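The rulebook on the kitchen table

I have a confession. I like reading rules. Give me a wet afternoon and a thick document with numbered clauses and I'm perfectly happy, so when the people at Nedari offered to send me their handbook for teaching robots to tidy up cutlery, I said yes before they'd finished the sentence.

It arrived with a cover note dated September 23, 2020, and a coffee ring on page one. The handbook is called Drerkix, which I assumed stood for something. It doesn't. Somebody liked the sound of it.

The idea goes like this. A person sorts spoons and forks into bins using a gripper held in the hand, with a camera on it, and the recording goes off to train a machine. Simple enough! But the moment you have more than one person doing it, in more than one building, you need to agree on things. What does "in the bin" mean? Is a fork lying across the rim in or out? Drerkix says out, by the way, and spends a page and a half on it. (I loved that page and a half.)

The first big rule is about mess. Early on, it seems, everybody laid the cutlery out beautifully, like a wedding breakfast, and the recordings were all the same. So the handbook now asks for what it calls an honest table. Things may touch. Things may cross. You mix your materials, and you don't straighten anything once it has been put down, however much your fingers itch. 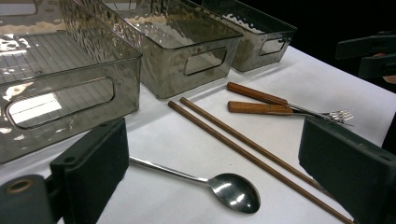 Before the sort: chopsticks, a spoon and wooden-handled utensils, with the bins lined up behind.

Shiny metal gets a clause of its own. The bowl of a spoon is a little mirror, and under a light from above it throws back bright spots that can make its edges hard to pick out. My instinct would have been to dim the lamp. Drerkix says leave it alone, note it on the sheet and carry on. Kitchens have lamps in them. See-through bins are treated the same way – glare is allowed, provided you can still find the rim.

Then there's the bit on hands, which I read twice. Fingers stay behind the gripper's guard. If two people share a table, one moves at a time, and whoever is waiting keeps their tool up and clear of the surface. Anyone can say stop, for any reason, and the recording is kept and marked, never quietly deleted. I've worked in offices with worse manners than that.

Not everyone agrees with all of it. Kondard, who use the same handbook, would like a fixed starting layout for one recording in every batch, so that different sites can be compared. Rojanasak think that's a slippery slope back to the wedding breakfast. I can see both sides and I'm glad I don't have to vote – the argument is down for December, with clause 2 up for a rewrite at the same meeting.

I did try the rim rule at home with a salad fork and a washing-up bowl. Out, I'd say. Though my other half reckons it was in.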